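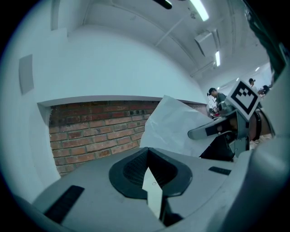 Figure 3. A gray hand-held gripper seen up close, with a second one carrying a square black-and-white marker.

4.2 Who owes the duty when a product changes hands?

Product liability law has long had a clear answer for the simple sale, and the complex one is where the reading gets really interesting. We coded 94 appellate rulings in which a finished product contained a part made by someone else, and the spread of reasoning in them is wonderful to work through. In 15 of the rulings the court asked only whether the part maker had taken a real hand in the final design. The others mixed that test with questions about warnings, price and the skill of the buyer.

Take the dispute we refer to as Bivik v. Ritau. Ritau supplied a valve built to its own catalog drawings, and Bivik placed it in a heater sold to households. The trial court put the duty to warn on both firms. On appeal, Ritau was let out entirely – it had answered two emails about pipe width, and the judges found that this was ordinary customer service.
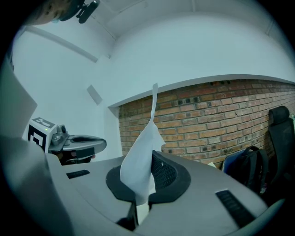
Compare Jadoon v. Zultura, decided the same August by a different panel. There the supplier had sent an engineer to the plant and approved a late change to the housing, and that was enough to keep it in the case. The facts are close, and the two opinions never cite each other! Read side by side, they suggest a working line: a supplier that answers questions stays outside, while one that signs off on choices comes in. We test that line against the remaining rulings in Section 4.3.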